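The Wednesday pile
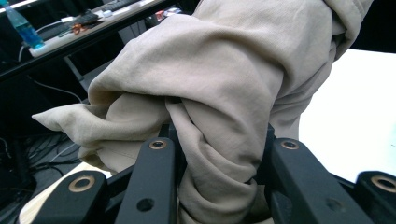 Do you have to iron cotton pants if you fold them straight away? Most days you can skip it, as long as you smooth the legs flat with your hands before the first fold and don't stack too much on top.

Anyway, that's what I kept telling myself tonight, with the ironing board still wedged behind the closet door where it has been since we moved to Irbridge. I had grand plans for this evening. I was going to read on the porch and eat the last of the peach cobbler, and instead it was laundry until almost nine-thirty (with a cobbler break, I'm not made of stone).

The beige stuff is the worst. I don't know when I turned into a person who owns so much beige! I open the closet and it looks like a sand dune in there. Khaki, oatmeal, stone, something the tag calls "driftwood" – and every bit of it shows a wrinkle from across the room. Dark jeans you can ball up and sit on for a week and they come out looking the same as they went in. Soft cotton remembers everything.

My trouble has always been getting started. A pair of pants comes out of the basket in one big twist, one leg wrapped around the other, and I pull on the wrong end and make it worse. Tonight I tried finding the waistband first and letting the rest hang, then giving it one good snap like my grandmother did with bedsheets. It sort of works? You get one leg on top of the other, seams more or less together, and then it's in half, in half again, and onto the stack. The snap also knocked a mug off the windowsill. Empty, thank goodness.

Sleeves are another matter. I fold them back behind the shirt and they slide out again while I'm doing the other side. I did 5 shirts that way, got fed up, and put the rest on hangers, which is cheating but also very fast.

I did find some things. A grocery receipt from Zarnness (plums, dish soap, batteries), a button I'm pretty sure belongs to my gray coat, and a library card I reported lost in September and paid 2 dollars to replace. So now I have a spare, I guess. I put it in the kitchen drawer with the dead pens.

What I want to do next is clear out the bottom shelf. There are pants down there I haven't worn since the old job, and they're perfectly good, they just pinch when I sit. There's a drop-off bin next to the Skitmont bus stop and I walk by it all the time with my hands empty. I'm putting a bag by the front door tonight so I trip over it in the morning. Probably I'll trip over it until Thanksgiving.

Socks are still in the basket. I looked at them and they looked at me and I turned off the light. Going to try for the porch tomorrow if the rain holds off, and there's one corner of cobbler left under the foil.

Filed under: Home days, Laundry, Small chores

More from the diary
The kitchen drawer, part two
Rain all weekend and a pot of beans
New curtains, wrong length
I finally walked to Samarakoon and back

Contact | Copyright, all entries belong to the author | Back to top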